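Home Skills Evening Course, Prancombe Hall
Handout 4: Folding Jackets

Welcome back, everyone! Tonight we move on from jeans, which you can leave stacked on the bed, to the bulkier things with collars and cuffs.
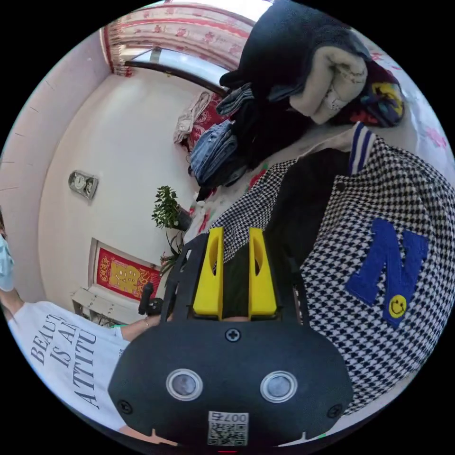

Nia Edwards, Course Tutor

A varsity jacket with a chenille letter on it wants a bit of patience. Fold around the patch, never through it, and check any little badge sewn on top (the smiley one here is a dear).

Before the first fold, lay the jacket out on the sheet with both sleeves away from the body, and smooth the creases down toward the hem with a flat hand.

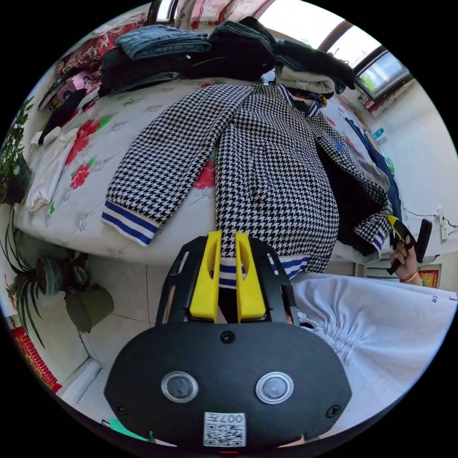 Page last changed: Friday, December 24, 2021

Then bring each sleeve across, striped cuff and all, and fold up from the hem. For next time, please bring one jacket and about 20 minutes' worth of good humor!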